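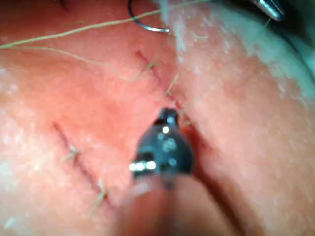

The Netcombe slack fault is a control failure in robotic suturing, first recorded at the Netcombe bench laboratory during trials of the Jarmont stitching controller. The software lost track of loose thread and went on pulling as if the line were already tight. In a series of 1271 attempted stitches it appeared 252 times, a remarkably rich record for a fault that had left no error code at all. 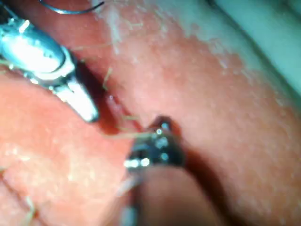 Thread tracking in the Jarmont controller relied on color and edge contrast, and both could fail close to the tissue. A fine tan strand crossing a shadowed groove between two metal jaws, with bright reflections on the metal, is a hard target for any vision system. Eirini Lazaridis found that the controller often locked onto a glint instead – a beautiful piece of detective work, done from saved video in May.

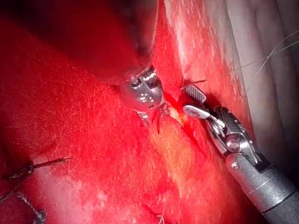 Two instruments at an incision, with dark braided suture at lower left.

The main hazard was tearing. When the pull ran past its limit, the stitch could cut through the edge of the wound. Filippos Tsakiris added a force check that halts both arms and waits 10 seconds for an operator. Later versions, known as Pikia, also compare two camera views before tightening.

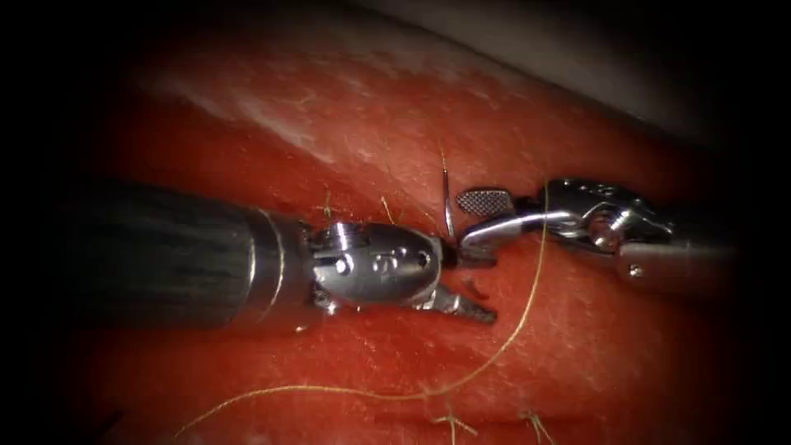
Curved needle standing nearly upright between the instrument tips, its thread lying in a wide arc.

Pikia completed 300 stitches without a recurrence. Whether it copes as well with dark thread remains an open and lively question.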